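Tisetell: Starting a Subscription Packing Service for Small Online Sellers
Final Project Report, Entrepreneurship Practicum
Submitted by Oriana Sosa and Wenceslao Jara

Summary

This report describes the planning and first trading period of Tisetell, a student venture that stores, packs and ships orders for small online sellers. The venture was developed over two terms as part of the Entrepreneurship Practicum. The report covers the choice of market, the pricing model, the pilot with two paying clients, and the financial position at the end of May. It also records the decisions that the team would revise if the venture continues after graduation.

1. Background and Problem

Most shipping services in our area are set up for businesses that send several hundred orders a week. Sellers below that level usually pack at home, in the evening, and buy postage one label at a time. During the first term the team sent a survey to home-based sellers through two regional craft associations and received 274 usable responses. A majority of respondents named packing as the task they would most like to hand over. Far fewer were willing to sign a contract with a monthly minimum, and this finding shaped the pricing described in Section 3.

The survey had limits. Respondents were members of associations and were therefore likely to be more established than the average home seller. The team did not weight the results.

2. Method

The team used interviews, a written business plan and a paid pilot. Interviews lasted up to 4 hours in total for each prospective client and included a review of past orders, returns and shipping costs. Wenceslao Jara led the interviews and the cost model. Oriana Sosa was responsible for the packing procedure, supplier contacts and client reports.

Two clients agreed to take part in the pilot. Prirka sells dyed yarn and knitting kits. Rattanakul sells dried spice blends in small tins. The two were chosen because their products differ in weight, fragility and order size, and a single price list would have to work for both.

3. Pricing and Materials

The first draft of the price list charged a flat fee per order. Testing against the clients' past orders showed that this would lose money on Prirka, whose kits often contain many separate pieces, and would overcharge Rattanakul. The final version has a small monthly subscription, a base fee per order, and an added fee for each item after the third. Postage is passed through at cost.

Boxes were the largest material expense. The team began with five box sizes and reduced these to three after the first month of the pilot. Plain corrugated boxes were used for all orders – printed boxes were quoted, but the minimum quantity was too high for a venture at this stage. Clients who wanted branding supplied their own stickers or cards.
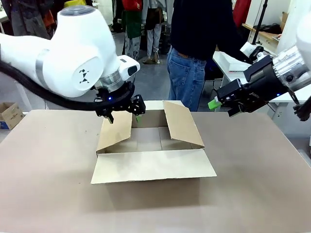 4. Financial Results

Revenue for the pilot period was $3,242. Direct costs, including boxes, tape, filler and storage rent, came to $2,051. Postage is excluded from both figures. The remaining margin does not include any payment for the founders' time, and the team considers this the most serious weakness in the results. If packing hours had been paid at the campus student rate, the pilot would have closed with a loss.

Startup costs were covered by a small grant from the practicum fund and are reported separately in the appendix to the business plan.

5. Client Feedback

Both clients completed a written review. Rattanakul was satisfied with order accuracy and asked for a later daily cutoff than 2 p.m. Prirka reported two incomplete kits in the first weeks and none after a printed checklist was added to the procedure. Prirka has asked to continue under the same terms. Rattanakul has not yet decided and is comparing our prices with those of Orano, a larger shipping service that recently lowered its monthly minimum.

6. Discussion

The entry of a larger competitor into the same price range was not foreseen in the business plan. The team had treated the monthly minimum as a lasting barrier, and should have tested what would happen if it were removed. A second lesson concerns storage. Rent was paid for the full space from the first day, although less than half of it was used until the second client joined. A month-to-month arrangement for a smaller unit would have cost more per square foot but less overall.

7. Next Steps

The team plans to serve Prirka through the summer and to seek two more clients with similar order patterns. The per-item fee will be raised slightly for new clients. Wenceslao Jara will revise the cost model to include paid labor, and Oriana Sosa will request new quotes for storage before the current agreement ends.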